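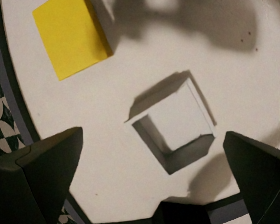

Speaker notes: Building and Rehearsing a Tabletop Arm in a Shared Workshop
Clorkent Community Workshop, members' evening program, March
Speaker: Teresa Szulc
Running time: 13 minutes, followed by discussion

Opening
Welcome members and guests on behalf of the workshop. Thank Nelu Bucur for arranging the use of the main room. State that the talk covers the arm project from the first cut parts to the current round of simulated practice. The mechanical drawings are in the project binder and will not be read out tonight.

1. Purpose of the project
The Dauda arm was approved as a shared build. Any member who has completed the bench induction may work on it. Its task is modest: pick up small objects from a table and set them down in a chosen place. Members asked for a project that joined woodworking, wiring and programming, and this one has done so.

2. Cost
Total spending to date is $1,587. The largest share went to motors and the second largest to the power supply. The gripper fingers were printed in the workshop. Refer questions on individual receipts to Barbara Jabłońska, who keeps the account.

3. Why we rehearse in simulation
The physical arm is available only when the back bench is free. The simulated table is available to every member at any hour. A dropped block costs nothing there, and a badly chosen joint limit does not strip a gear.
Keep this short. Several people in the room have heard it before.

4. The practice table
Two fingers, a yellow block and a small white open box on a pale top. The view is from above.
Point out that the box is close in color to the table. Against this surface its thin rims and dark inner walls do much of the work of marking its outline. The yellow block presents no such difficulty.
Mention shadows. The render includes them, and Mali Samuel has asked that they remain switched on during practice. Pause here for comments from the programming group.

5. Results so far
The most recent series consisted of 86 simulated attempts, of which 59 were completed. Most of the remainder failed at the approach, before the fingers closed. The log is kept under the name Rurby on the shared drive.
Do not present these figures as a forecast for the physical arm. The wrist joint still has play in it, and the simulated wrist has none.

6. Next steps
Tahira Cheema will replace the wrist bearing. The camera bracket will then be refitted and the joint limits measured again. Members wishing to assist should sign the sheet by the tool cabinet before leaving.

Questions
Repeat each question aloud for those seated at the back. If asked about lending the arm to other workshops, reply that the matter has not yet been discussed.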